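How I finally got my desk cables under control

I've put this off for years. My desk had turned into the kind of place where you pull on what you think is the phone charger and the lamp goes off. So when the world told me to stay home and work from my dining room last month, I ran out of excuses and spent a weekend sorting it all out. A few people asked me how I did it, so I'm writing it up.

Posted Apr 15, 2020

None of this is fancy. I spent less on the whole job than I would on a decent dinner out, and half of the stuff was already in my junk drawer.

What I used

A power strip with a long cord and screw slots on the back
A roll of hook and loop tape, the kind you cut to length
Stick-on cable clips, small and medium
A wire basket that screws to the underside of the desk
Masking tape and a marker
A flashlight, a screwdriver, and an old towel to kneel on

Please get the towel. I skipped it the first day and my knees were not happy with me!

Unplug everything first

I mean everything. I tried to do it the lazy way, moving one plug at a time so I wouldn't have to shut the computer down, and all I did was make new knots. Shut it all down, turn off the strip, pull every plug, and drag the whole mess out onto the floor. I found 3 chargers for phones I don't own anymore and a printer cable for a printer I gave away.

While it's all out, wipe down the cords with a dry cloth and look them over. If one is cracked or pinched flat or you can see any wire at all, it goes. Don't wrap it in tape and tell yourself you'll keep an eye on it (I had one like that behind the bookcase for a very long time, and I'm not proud of it).

Label both ends

This was Serpil Öztürkmen's tip and it's the best thing I did all weekend. Fold a bit of masking tape around the cord near the plug so it makes a little flag, and write what it is. Then do the same thing at the other end. It feels silly to put a flag reading "monitor" right next to the monitor, but when you're on your back under there with the flashlight in your teeth you'll be glad of it.

Use a real marker. Ballpoint rubs off masking tape in no time.

Put the strip up under the desk

My strip used to sit on the floor and collect dust and cat hair. Now it's screwed to the underside of the desktop, toward the back. Check how thick your desktop is before you pick your screws! Mine is thin, so I held the screw up against the edge and put a wrap of tape on the drill bit to show me where to stop.

To get the spacing right for the slots, lay a strip of masking tape along the back of the power strip, poke through the slots with a pencil, then peel the tape off and stick it to the desk. Drill through the pencil marks. Watch out, though, since you're flipping the thing over: a strip with two different slots needs to face the right way or you'll be off. I was off. There are now a couple of extra holes under my desk that will stay between us.

Don't hang one strip off another, and keep the space heater out of it completely. Heaters go straight into the wall.

Leave some slack where things move

If the cord runs to something that stays put, like a lamp or a speaker, you can take up nearly all the slack and tuck it away. If it runs to anything that moves, leave a loop. My monitor is on an arm, and the first time I swung it toward me after I'd clipped everything nice and tight, it yanked its own plug out. 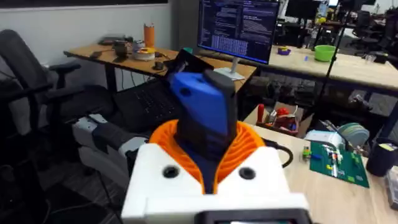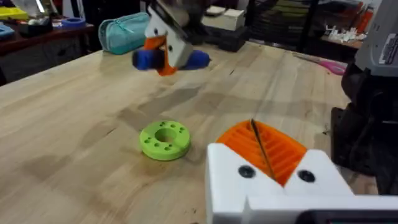 The way I do it now is to push the monitor as far as it goes in every direction before I fix the cord in place. Find the farthest spot, give yourself a hand's width extra, and put the first clip there. A loose, round loop is what you're after, with no sharp bend where the cord meets the plug. That's the spot where they always seem to go bad on me.

Same goes for a desk that goes up and down. Raise it all the way before you tie off anything that runs to the wall. Satish Kaimal tied his off with the desk in the sitting position, and you can guess how that went for his router.

Bundle, but not too tight

I started out with plastic zip ties and hated them by lunchtime. They dig in, and every time you want to add a cord you have to snip one and hope you don't snip the wrong thing. Hook and loop tape comes right off and goes right back on. Cut pieces a bit longer than your finger and wrap them just snug enough that you can still slide a cord through.

I keep the power cords in one bundle and the thin stuff (USB, headphones, the network cable) in another. It makes things much easier to trace later.

Anything with a big heavy brick goes in the basket. Don't pile the bricks on top of each other, and don't stuff rags or paper in there to stop the rattling. They get warm and they need some air.

Stick the clips down properly

My clips kept falling off until I started wiping the desk with rubbing alcohol first and letting it dry. Press each one down hard and hold it for a slow count of 20, then leave it alone overnight before you put a cord in it. Skip that wait and you'll be picking clips up off the carpet in the morning.

Plug back in, one at a time

Go in order and test each thing before moving on to the next. If something doesn't come on, check that the strip is switched on before you panic. Then roll your chair back and forth a few times and stretch your legs out under there. If your foot catches on anything, move it now while you've still got the screwdriver out.

I still have one ugly cord running down the wall to the outlet. I've got a length of paintable cord cover to put over it, and I'll get to that once I've settled on a color for the room.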